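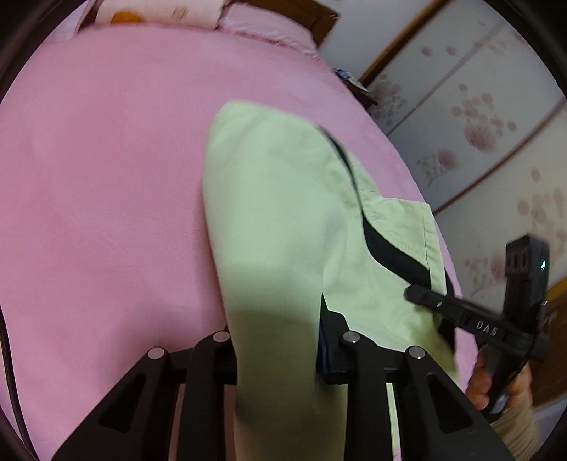 3.2 Sources and coding of the rankings

Figure 2. Light-green garment on a pink bed cover, with the gripper in the foreground.

We collected 17 annual rankings of influential people, all published online in English. The longest, from Greenwood, has 300 places; the shortest, from Pedero, has 90. Tastance and Bandgate each changed the length of their list at least once, and we kept every edition as it first appeared. After repeated names were merged, the set held 1326 people.

Each person was given one main field: politics, business, the arts, sport, religion or science. Where an entry named two fields, we used the one mentioned first in the published text. Country was taken from the entry itself – we did not look up place of birth, and people listed under two countries were counted once for each.

Rank was harder to compare. Bandgate prints its names in alphabetical order, so its entries are used only in the counts by field and country. Greenwood gives tied places, which we left as ties. Later corrections by the publishers were ignored unless a name had been removed altogether. The last check of the web pages was made in April, and three dead links were replaced with archived copies.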